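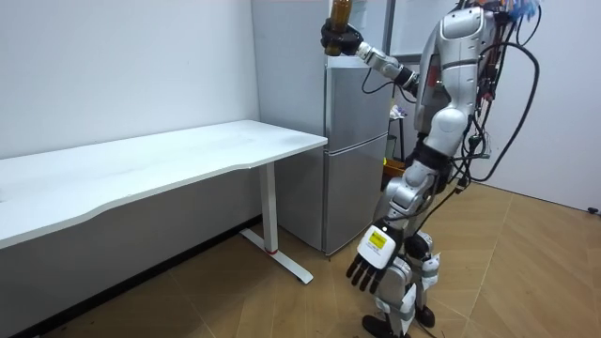
Chapter 7
Carrying While Standing: Whole-Body Methods for Household Objects

7.1 Introduction

The preceding chapters treated the arm as if it were bolted to a bench. A fixed base makes the mathematics simpler: the controller may move the arm wherever the joints allow, and the bench absorbs the result. A humanoid robot has no bench. When it raises an arm, its centre of mass shifts, and the legs and torso must answer for every movement of the hand.

This chapter is concerned with one method of dealing with that problem, known as staged posture control. The method was set out by Matěj Ďurica in the Torkilthorpe study and later extended in the Pletport trials. It divides a carrying task into a posture stage, in which the robot settles its legs and torso for the load it expects, and a transport stage, in which the arm moves while the posture is held within set limits.

The object used throughout the chapter is a glass bottle held upright in a gripper. A bottle is tall and narrow, its surface is smooth, and any contents will shift as it is tilted. Small errors at the shoulder grow along the length of the arm and appear at the bottle as lean or sway. The behaviour of the bottle therefore tells the researcher a good deal about the behaviour of the whole body.

7.2 The Torkilthorpe Study

The study compared 2 controllers over 500 carrying trials. The first planned arm and leg motion together at every time step. The second used staged posture control. Trials took place in a furnished room, and the same lifting heights were set for both controllers.

The staged controller kept the bottle closer to vertical at the upper lifting heights. At low heights the results could not be told apart. The staged controller was also slower, taking around 3 seconds longer to complete a carry. Ďurica attributed most of the delay to the posture stage and recommended that it be shortened for light objects.

Students should note the limits of the result. The robot stood in one place during each trial, and the findings should not be applied to walking without further work. Section 7.6 returns to this question with data from Pletport, where the robot was asked to take a single step while holding its load.

7.3 Terms Used in This Chapter

Load arm: the arm that holds the object during a trial.

Free arm: the arm that holds nothing. Some controllers use it as a counterweight. In the Torkilthorpe study it was kept lowered.

Lean: the angle between the long axis of the object and the vertical.

Settling time: the period between the end of an arm movement and the point at which lean stays within its permitted range.

We use cookies to remember your reading preferences and to measure use of this site. By continuing to read, you agree to our use of cookies. Accept | Manage settings

Readers who have not completed the exercises on centre of mass in Chapter 4 should do so before going on to Section 7.4, where the balance equations for the posture stage are derived.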